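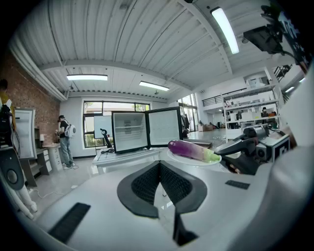
The eggplant on its plate, with the refrigerator door open behind it.

Drinville Student Robotics Project
Project Diary, January 2023

The manipulation group continued the refrigerator task today. Students worked with hand-held grippers, and each attempt was entered in the shared log under the task name Nistska. The log now holds more than 900 attempts – the target for May is 2000.

The group agreed that the plate should be placed near the front of the lower shelf, with the green end of the eggplant toward the door. Attempts in which the plate touches the door shelves are to be marked and kept.
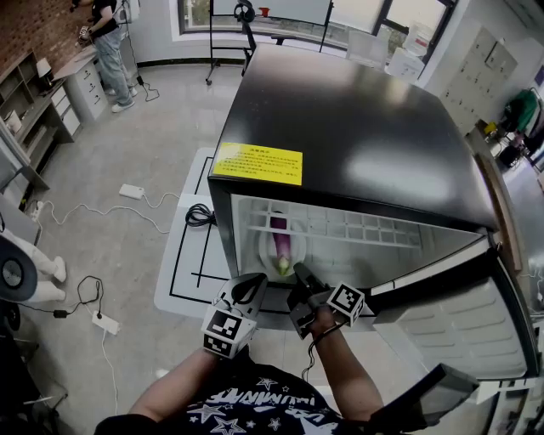 Matters for the next session

Check the cables on both grippers. Send the log to the Frimpong group. Limit each turn to 5 attempts.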